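3.2 Why knitted fabric remembers how it was folded

I came to this question by way of my own closet. I had a cotton sweater from Dulamwood that kept a sharp line across the chest no matter how often I wore it, and a wool one that never held a crease for more than an evening. I wanted to know how much of that was fiber and how much was the knit, so for this part of the study I kept the stitch the same and let the yarn change.

We knitted 30 swatches in plain stockinette, all on the same needles. The yarns came from two mills, Iturra and Justbridge, and I'll admit I picked the Iturra cotton mostly for the color. Each swatch was folded once, put under a flat weight for 7 days, and then hung from a rail. After that we measured the angle left in the fold every 5 minutes until it stopped changing.

A fold in a knit isn't really one bend. Every loop along the line gives a little, and the loops next to it give a little less, so you end up with a soft curve where a woven sheet would have a corner. Bunch the cloth up and the same thing happens in every direction at once (Figure 4).

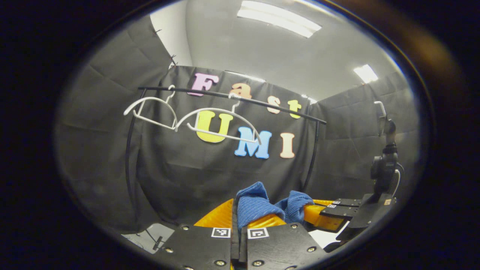
Figure 4. Blue knitted cloth bunched into soft folds, with a taller lump on the left and a smaller fold hanging over to the right.

The wool swatches opened up fast, most of them before I'd finished my coffee. Cotton was slower and a lot more stubborn – two of the swatches still had a visible line the next morning. I had expected the loose ones to recover best, and they didn't. My guess is that loops with plenty of room can slide into a new position and stay there, while tighter loops get pushed back by their neighbors.

Humidity muddied things more than I'd like. The room was damp in August, and the cotton numbers from that month are noticeably lower than the later ones. I left them in, but they're marked separately in Table 2, and the steam tests in Section 3.3 were all done after the weather changed.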